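Thread: Boycotting Bodora before it opens?

reelgrump
Half my feed has sworn off Bodora, a film none of them has seen. I saw it last night with 38 other sinners.

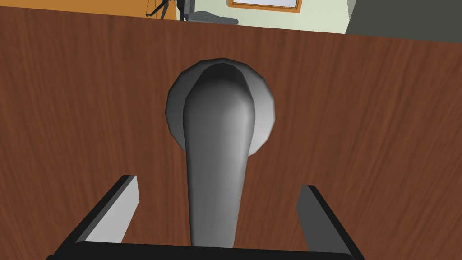

The complaint is that the Katstead strike gets handed to a handsome stranger from out of town. Fair. He gets most of the speeches, and the haircut.

pennywhistle
The strikers' families asked for the boycott. 1,475 signatures. I'd listen to them before a guy with popcorn.

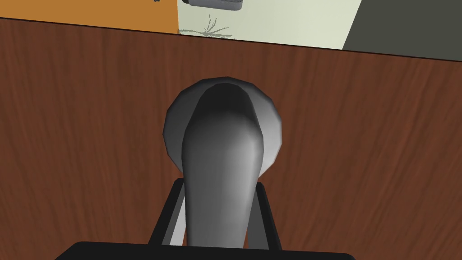
And Penel, who led the walkout in the book, has four lines. I counted in the trailer, so maybe she gets five.

reelgrump
Nine. Two of them are "no."

oldmatinee
Signed it, then bought a ticket. I contain multitudes – mostly cowardice. 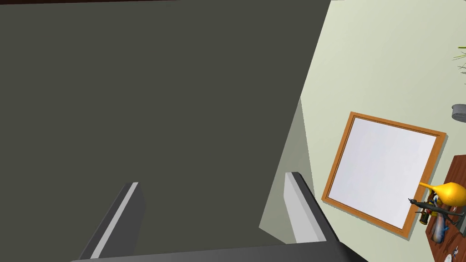
Gray panel, with the gripper in front.

dovetail_k
If it flops, the studio will say strike movies don't sell and make another one about a dog. Go see it, then complain.

pennywhistle
That argument gets made every time, and every time we get the dog.
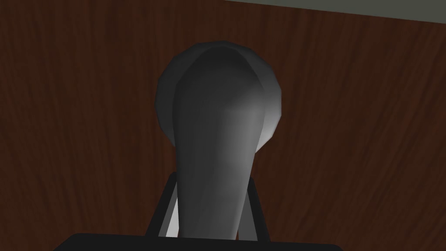 Reply 8 – moved from "Mensah festival picks"

lintroller
Is the book any good? My library has 344 holds on it.

pennywhistle
Better than the movie.

reelgrump
You haven't seen the movie.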